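# Orgelnotizen aus Didenard: Registrieren an einem kleinen Instrument

Ein paar Beiträge zu einer Frage, die nach dem Konzert am Freitag mehrfach kam: Wie spielt man romantische Orgelmusik auf einer Orgel, die dafür nicht gebaut ist? 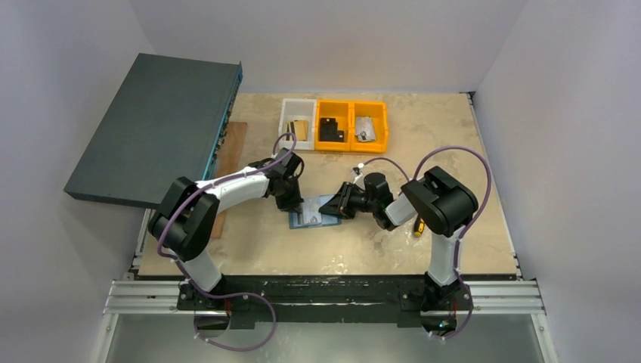 *Zwei Roboterarme an einem Arbeitstisch, mit violetten Kabeln.*

**1/**
Zum Instrument. Die Orgel in Didenard hat zwei Manuale und Pedal, mechanische Traktur, kein Schwellwerk. Das Hauptwerk hat Prinzipale bis zur Mixtur, eine Rohrflöte und eine Trompete. Das zweite Manual ist ein Positiv mit Gedackt, einer kleinen Flöte, Quinte und Krummhorn. Streicher gibt es nicht, eine Schwebung auch nicht.

**2/**
Auf dem Programm standen trotzdem drei Stücke aus der zweiten Hälfte des 19. Jahrhunderts. Alle drei verlangen an mehreren Stellen ein Crescendo, das mit dem Schweller gemacht wird. Wer keinen hat, muss entweder Register ziehen oder das Crescendo anders herstellen.

**3/**
Register ziehen klingt einfach. Eine Steigerung über 16 Takte braucht aber mindestens fünf Stufen, sonst hört man Treppen. Bei fünf Stufen braucht man fünf Stellen, an denen eine Hand frei ist oder jemand am Spieltisch steht. Ich hatte auf beiden Seiten Hilfe. Allein hätte ich anders registriert.

**4/**
Wo eine neue Stufe hinkommt, entscheidet der Satz. Gut sind Taktanfänge mit neuem Harmonieschritt, Einsätze einer neuen Stimme und Stellen, an denen die Oberstimme ohnehin nach oben springt. Schlecht sind liegende Akkorde. Kommt mitten im liegenden Akkord eine Oktave dazu, hört das jeder im Raum.

**5/**
Frage aus den Kommentaren: Warum nicht einfach leiser anfangen und die Dynamik weglassen? Geht bei kurzen Stücken. Bei längeren fehlt dann die Form. Der Höhepunkt kommt auf dem Papier, im Raum passiert nichts.

**6/**
Was viel hilft und nichts kostet: Artikulation. Am Anfang der Steigerung etwas mehr Luft zwischen den Tönen, dann immer dichter, am Höhepunkt volles Legato. Der Klang wird dadurch voller, ohne dass ein Register dazukommt. Auf einer mechanischen Traktur lässt sich das gut dosieren.

**7/**
Zweites Mittel ist das Tempo. Damit meine ich kein Accelerando. Ein leichter Zug nach vorn über zwei, drei Takte, der vor dem Höhepunkt wieder zurückgeht, reicht. Ich habe beim ersten Abhören der Probe gemerkt, dass ich es übertrieben hatte. Auf der Orgelbank kam es mir wenig vor.

**8/**
Ersatz für die Streicher. In den meisten Fällen habe ich das Gedackt genommen und eine Oktave tiefer gespielt, dazu die kleine Flöte. Streicherklang ist das nicht. Es ist aber dunkel genug und verdeckt die Melodie nicht.

**9/**
An einer Stelle habe ich das Krummhorn als Solostimme genommen, obwohl eine Oboe vorgeschrieben ist. Das Krummhorn ist in der tiefen Lage schnarrend, ab c' wird es runder. Die Melodie liegt fast ganz darüber. Die zwei tiefen Töne habe ich in der Begleitung mitgespielt, damit sie weniger herausfallen.

**10/**
Die Mixtur bleibt bei diesem Repertoire bis fast zuletzt draußen. In Didenard ist sie hoch und ziemlich hell. Für den Schluss des letzten Stücks habe ich sie in den letzten acht Takten gezogen, zusammen mit der Trompete. Vorher gab es Prinzipale 8', 4' und 2' mit Koppel.

**11/**
Zum Vergleich: In Bataineh steht eine Orgel mit Schwellwerk, drei Manualen und Setzeranlage mit 280 Speicherplätzen. Dort habe ich dasselbe Programm im August gespielt. Registrierzeit etwa ein Nachmittag. In Didenard waren es drei Abende.

**12/**
Die größere Orgel war trotzdem nicht in jedem Punkt leichter. Der Spieltisch steht weit weg vom Pfeifenwerk, der Ton kommt spürbar später an. Schnelle Passagen im Pedal musste ich nach Gefühl spielen, das Ohr half nicht. In Didenard sitzt man direkt davor und hört jeden Finger.

**13/**
Zur Akustik. Die Kirche in Didenard hat 80 Sitzplätze, Holzdecke, kaum Nachhall. Pausen sind dort wirklich still. Ich habe Fermaten kürzer gehalten und Generalpausen auch. In Bataineh braucht man nach einem Tutti-Akkord Geduld, bis man weiterspielen kann.

**14/**
Wer in einem trockenen Raum spielt, sollte Schlussakkorde eine Spur länger halten, als es in den Noten steht. Ein Akkord ohne Nachklang hört sonst auf, als wäre der Strom weg. Dasselbe gilt für Phrasenenden vor einer Atempause.

**15/**
Gefragt wurde nach der Ausgabe. Ich spiele aus der Burnance-Ausgabe, Querformat, mit den originalen Registerangaben und einem eigenen Anhang für kleinere Orgeln. Der Anhang ist vorsichtig. Er schlägt fast überall Grundstimmen 8' vor. Das funktioniert, wird auf Dauer aber einfarbig.

**16/**
Praktischer Punkt dazu: Die Wendestellen in dieser Ausgabe sind schlecht. Im mittleren Stück liegt eine davon mitten in einem Manualwechsel. Ich habe die folgende Seite kopiert und angeklebt. Wer mit Tablet spielt, hat das Problem nicht.

**17/**
So sieht mein Registrierplan aus: eine Seite pro Stück, Taktzahl links, links zu ziehende Züge in der Mitte, rechts zu ziehende daneben. Abstoßen schreibe ich mit Minuszeichen. Keine Farben, das Licht am Spieltisch ist gelb und man erkennt sie nicht.

**18/**
Mit Registranten vorher mindestens einmal komplett trocken durchgehen, also ohne Ton. Nur zählen, ziehen, abstoßen. Wir haben das gemacht, während in der Kirche noch geputzt wurde. Danach saßen fast alle Wechsel.

**19/**
Fast alle. Im zweiten Stück kam die Koppel einen Takt zu früh. Man hört es auf der Aufnahme, im Raum fiel es wohl weniger auf. Schuld war mein Plan: Takt 41 und Takt 47 sahen handschriftlich gleich aus. Seitdem schreibe ich die Sieben mit Querstrich.

**20/**
Zur Stimmung des Instruments: nicht gleichstufig, aber milde. As-Dur geht, Des-Dur geht mit Mühe. Das mittlere Stück steht in Des. Einen halben Ton höher, in D, klingt es auf dieser Orgel deutlich besser. Ich habe es transponiert und das im Programmheft vermerkt.

**21/**
Dazu kam eine kritische Rückmeldung: Transponieren verändere den Charakter. Ja, tut es. Die Terzen in Des waren in der leisen Lage aber so scharf, dass ich beim Üben ständig daran hängen blieb. Ich würde es wieder so machen. Wer es in Des hören will, kann nach Bataineh fahren.

**22/**
Üben ohne Orgel: Die Hälfte der Vorbereitung lief zu Hause am Klavier. Pedalstimme gesungen oder mit der linken Hand, die übrigen Stimmen verteilt. Metronom auf 60, am Anfang jede Achtel ein Schlag. Das ist langweilig und bringt mehr als drei schnelle Durchläufe.

**23/**
Für das Legato am Klavier kein Haltepedal nehmen. Man gewöhnt sich sonst Lücken an, die auf der Orgel sofort hörbar sind. Stummer Fingerwechsel muss auch auf dem Klavier sitzen, selbst wenn man ihn dort nicht brauchen würde.

**24/**
Noch eine Frage: Lohnt sich das Repertoire überhaupt auf kleinen Orgeln, oder sollte man bei Bach bleiben? Ich spiele dort auch Bach. Aber viele dieser Stücke haben einen klaren vierstimmigen Satz, und der kommt auf einem durchsichtigen Instrument gut heraus. Große Sinfoniesätze würde ich nicht machen.

**25/**
Meine Grenze: Wenn ein Stück länger als eine Seite auf einer schwebenden Registrierung liegt, lasse ich es. Dafür habe ich bisher keinen brauchbaren Ersatz gefunden. Tremulant über Gedackt habe ich probiert. Er schlägt in Didenard zu schnell und lässt sich vom Spieltisch aus nicht verstellen.

**26/**
Nächster Termin ist in Girkville, wieder eine zweimanualige Orgel, diesmal mit Schwellkasten für das zweite Manual. Nach Auskunft der Gemeinde schließt er nicht ganz. Ich fahre vorher hin und höre mir an, wie viel Unterschied zwischen offen und zu bleibt.

**27/**
Programm dort: zwei der drei Stücke von Freitag, dazu Choralvorspiele. Dauer bis zu 60 Minuten, ohne Pause. Die Registrierpläne tippe ich diesmal ab. Wer die aus Didenard haben möchte, schreibt mir eine Nachricht, ich schicke sie als PDF.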